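Womberg Water issues drought notice for Moffat and upper Stuslow valley

06/10/2019

Womberg Water has confirmed that temporary restrictions on the use of mains water will remain in force across Moffat and the upper Stuslow valley until further notice. The decision follows the driest August in the district since the company's records began, and a September in which rainfall did little to restore the level of Wurnach Reservoir.

The reservoir stood at 40 per cent of its usable capacity when readings were taken at the end of last week. At the same point in an ordinary year the company would expect it to be more than three-quarters full. River flows upstream of the intake remain low, and the ground is so dry that light rain is being taken up by the soil before it reaches the feeder streams.

The restrictions apply to 2162 households and to all non-domestic customers supplied from the Wurnach treatment works. Customers may not use a hosepipe to water gardens, wash private vehicles, fill ornamental ponds or clean paths and patios. Watering cans and buckets may still be used. Blue Badge holders and customers on the company's priority services register are exempt, and do not need to apply.

Kenneth Shearer, Director of Supply at Womberg Water, said: "We are grateful to customers in Moffat and Stuslow, who have responded very well to a difficult summer. Demand has fallen since the restrictions came in, and that has given us more time. We do need steady rain over several weeks before we can think of lifting them, and the present forecast does not offer it."

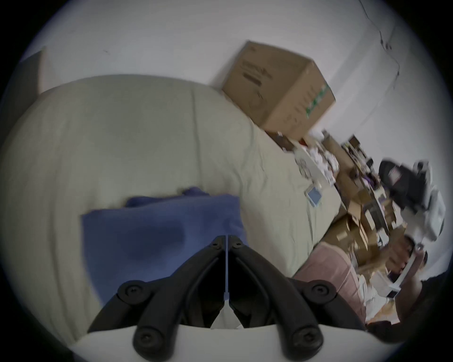
By Settimio Rinaldi, Press Office, Womberg Water

The company has also brought forward its autumn programme of leak repairs. Crews have completed 31 repairs on the Stuslow trunk main since the start of August, and a further length of pipe on the Moffat side will be replaced before the end of the year. Some short interruptions to supply will be necessary while this work is carried out. Affected properties will receive a card through the door at least two working days beforehand.

Farmers and growers who hold a licence to take water from the river above Wurnach are asked to check the conditions of that licence before pumping. Where the flow falls below the stated level, pumping must stop. Those with livestock in fields without a piped supply should contact the company's agricultural desk, which can arrange tanker deliveries.

Residents are reminded that the banks of the reservoir are unsafe while the water is low. The exposed mud is soft beneath a dry crust and will not bear the weight of an adult. The northern footpath is closed between the boathouse and the dam. The southern path and the car park remain open.

The open fire risk in the woods around Wurnach is still high. Barbecues and camp fires are forbidden on all company land.

A further 390 water-saving packs are available free of charge to households in the affected area. They can be ordered through the company's website or collected from the Moffat office during normal opening hours.

The next review of the restrictions will take place at the end of the month.

ENDS

Media enquiries: Settimio Rinaldi, Press Office, Womberg Water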